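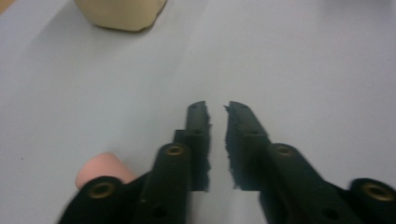 Members of the Mudaliar shared workshop have spent the fall building a pair of hand-held grippers that record how a person picks things up, with the aim of teaching a home-built robot arm to tidy a bathroom shelf. Tobiloba Ogbonna, who drew most of the parts, settled on black fingers with brass eyelets at the mounts. The inner edges of the fingertips are already ragged, and he plans to replace them before the next round of recording.

We use cookies to remember your settings. Accept | Manage

The project, called Vuliris, started in Ogbonna's garage and moved to the workshop when it outgrew his bench. The group has logged 2,153 grasps so far and wants to reach 2,745 by the end of November.
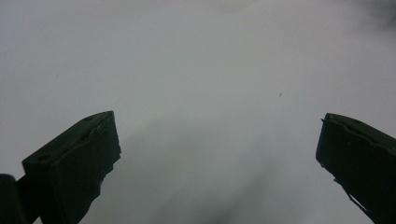
Mayuree Chaiyaporn looks after the recordings. She throws out any run where the tracking drops, up to five in an evening, and the person wearing the grippers repeats them. Sessions begin at 7 p.m., after the woodworkers have cleared out.

"We thought the arm would be the hard part," Chaiyaporn said. "Most of our time goes into the fingers."

Parts for the arm itself are on order from Wudden, a small machine shop across town. Ogbonna said the shoulder joint is being recut after the first one came back too tight. The group will post its drawings once the new joint has been fitted.
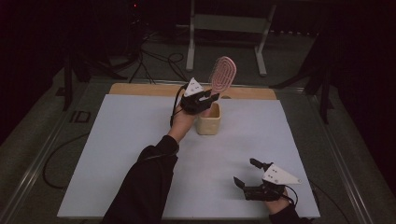

A pink hairbrush held over a small square container during work on Vuliris.

Search this site Enter keyword Go

Related
Mollier bench saw class adds second evening
Workshop dues to stay the same next year
Repair night moves to the back room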